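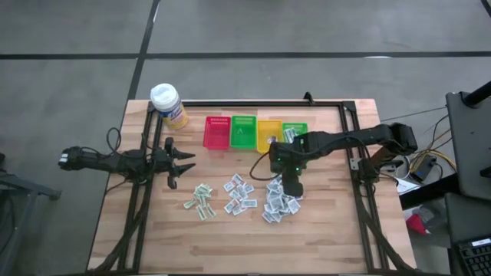
Our Year 11 community project set out to collect stories from teenagers who had moved to Truvville from somewhere else, and to put them in front of people who hadn't. We called it Ki, mostly because it was short enough to fit on a poster and the longer names had all been voted down.

## What we planned

The idea was a night of spoken stories at the town library, with a small printed booklet to go with it. Students could write under their own names or leave them off. We asked for a page each. What we got ranged from a single paragraph to an epic involving three airports and a lost guinea pig.

By the April deadline we had 32 stories. Geum-ok Seol, who wrote the opening one, came here at thirteen and spent her first term being asked to repeat herself. "I practised the word 'squirrel' for a week," she told us. "Then I never needed it." She agreed to read on the night, provided she could go first and get it over with.

## Editing

We had assumed editing would mean commas. Mostly it meant ringing people up to ask whether they were happy for their mum to read paragraph four. Two writers changed their minds and withdrew, and we took their pieces out without asking why. I still think that was the best decision we made, and it took us the least time.

The rest of the editing was commas. 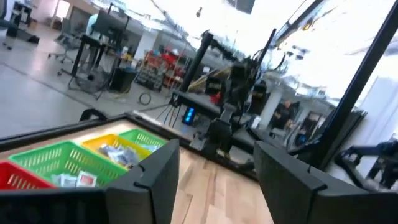

## The night

Floka, the café across the road, lent us cups and sold us the biscuits at something close to cost. Jetitz, a band made up of somebody's cousins, played between readings at a volume the library had not previously experienced. We put out every chair in the building and nearly 212 people came, so the back rows were really more of a standing arrangement.

Geum-ok read first, as agreed. She got a laugh on the squirrel line, looked startled, and slowed right down for the rest – which improved it.
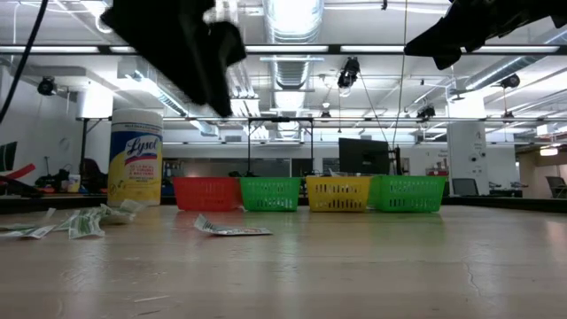
After the interval we opened the microphone to anyone. We had planned for a long silence and had a teacher ready to fill it, but a retired bus driver got up and talked about arriving in 1971 with the wrong coat. Four more people followed him. The teacher seemed a little put out.

## What we'd change

Fewer stories on the program, and a break before people's legs go. We'd also ask for permission forms at the start, when everyone is keen, and leave more time for printing. The booklets turned up at twenty past five with the ink still smudging, and several of us went home with other people's memories on our sleeves.

The remaining copies are in the school library, next to the atlases.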